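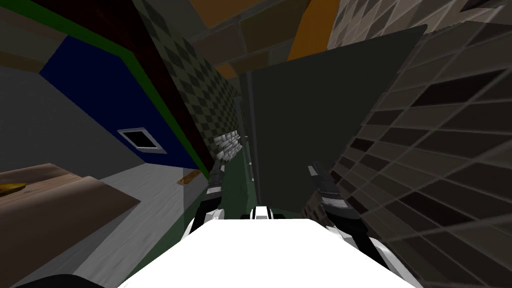

Setting Up Your Cekside: Leveling the Simulator View

My Cekside loads with the room leaning, so I fix that before I touch the arms.

1. Pause the sim and open View, then Head Mount.
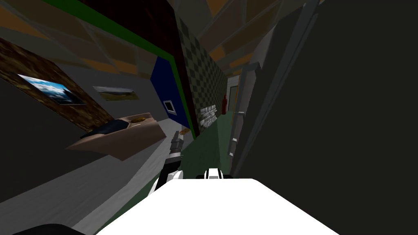 2. Set roll to 0 and save. I use slot 6, but any free one will do!

Caution: don't drive the base while the view is tilted.

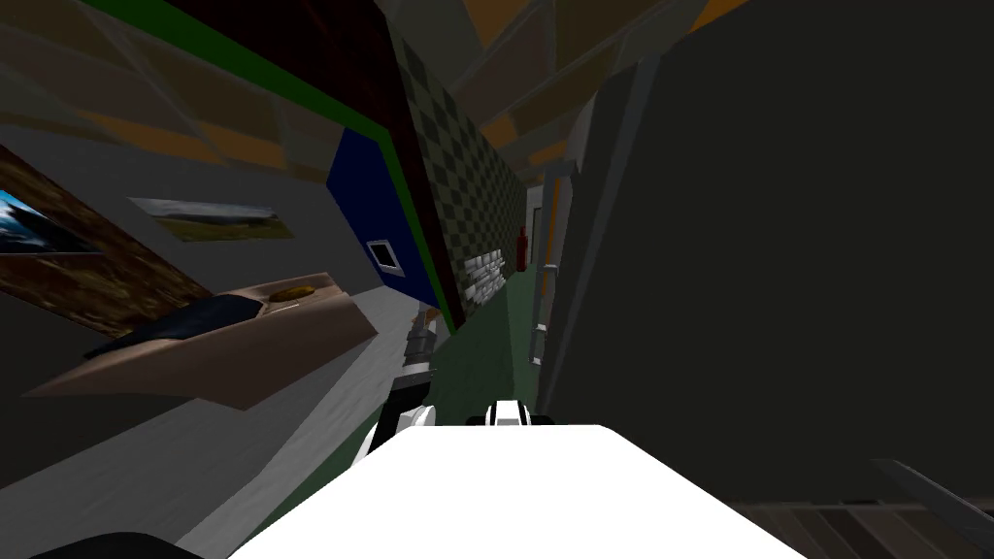

View before leveling, green floor ahead

3. Jog each gripper at speed 100 (go lower if you're nervous).

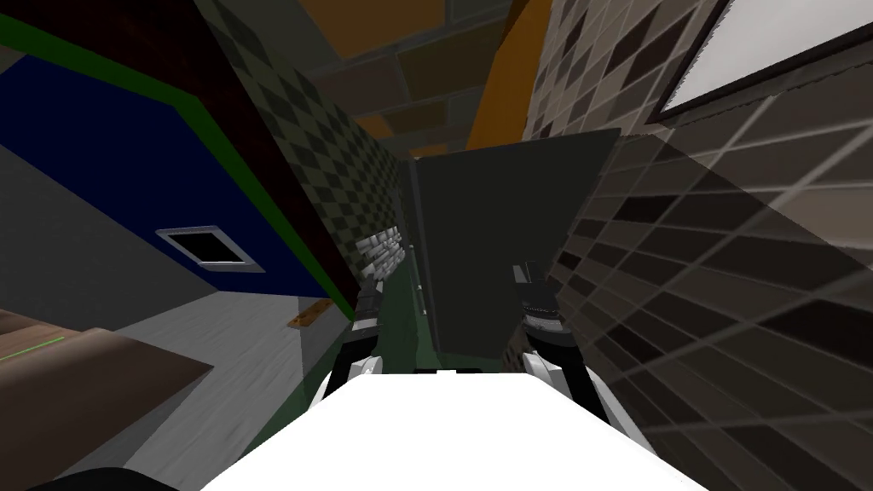 Both grippers up, pointing into the passage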